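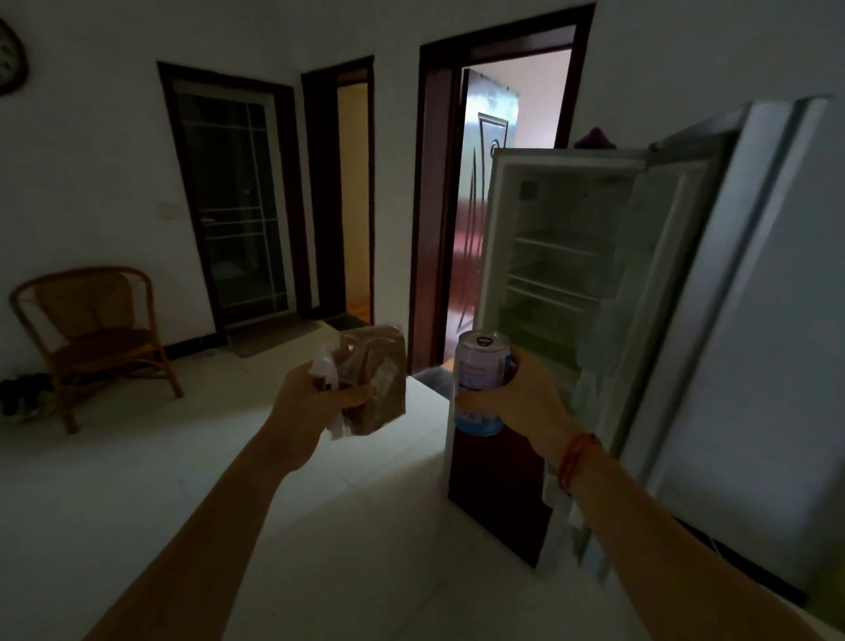
29 June 2022. Inspected reel 3 of the Fostwood print on the Vulov bench. Measured 2,055 feet on the counter, leader included, against 2,040-odd on the old lab card, so somebody added leader at the tail. Base is acetate and there is a faint vinegar smell when the lid comes off. Test strip went slightly green after a day in the can. It should move to cold storage this week. The cans lie flat in there, never upright like the drink can in the right hand, and a household refrigerator with three wire shelves is no good for the big ones. Wrote the strip color on the can and in the log.

Print | E-mail this page

Splices: 27 on this reel. Most are cement and sound. Two tape splices near the head have oozed and picked up dirt, so I took them off, cleaned both sides and remade them. Lost no frames. One more cement splice at 462 feet is lifting on the sound track side. I left it for now because it needs a scrape and I wanted to see it through the loupe in better light first.

Perforation damage runs for 237 frames after that splice, all on one edge. Looks like a projector with a bad sprocket. Repaired the worst of it with perforated tape. Shrinkage reads 0.8 percent in the middle of the reel and a bit less at the tail, fine for the scanner.

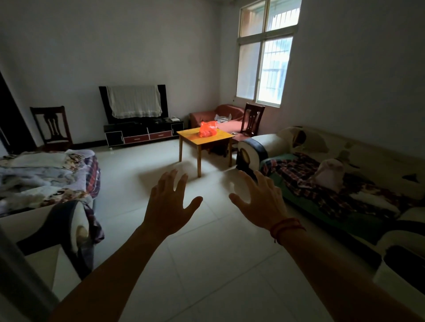
Small table with a red-orange bag on top, light from the window.

Color is the bigger problem. The cyan has mostly gone and the night club number plays pink from start to finish. The Chacko reel we looked at last month has the same number with better blues, though it is scratched through the second verse and the last chorus is missing. Plan is to scan ours for the picture and use Chacko as the grading reference. Do not cut the two together.

Sound: optical track, variable area. Ran the first ten minutes on the viewer. There is a steady hiss and a thump at each of the old tape splices, gone now at the two I remade. The tap solo is a little late against the picture.
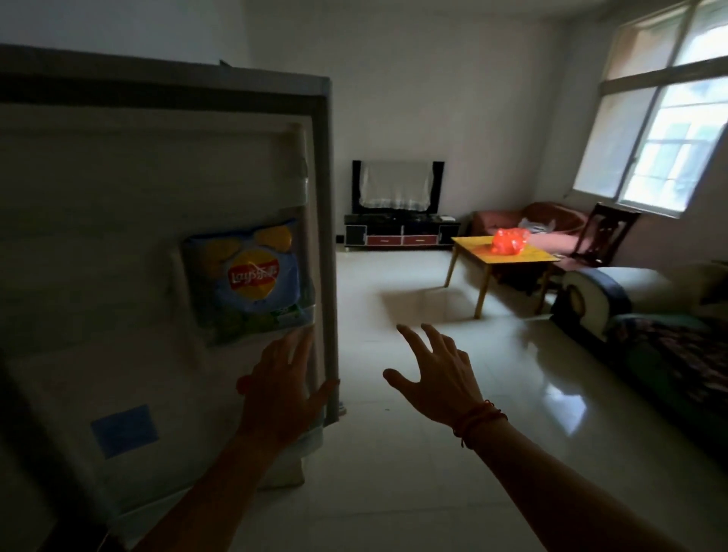
I put the offset at two frames, measured on three separate steps, and it stays the same to the end of the number. Reel 2 does not have it. Check the start mark before anyone moves anything, the head leader on reel 3 is a replacement and may have been joined short.

To do:
- remake the splice at 462 feet
- clean both sides, by hand, before it goes near the scanner
- ask Drisent if the scanner is still free in August
- new can and core for reel 3, old core is cracked
- reel 4 not opened yet

Recent entries
Fostwood print, reel 2 - inspection
Fostwood print, reel 1 - inspection and leader repair
Chacko reel - color notes
Vulov bench - counter reset and new belts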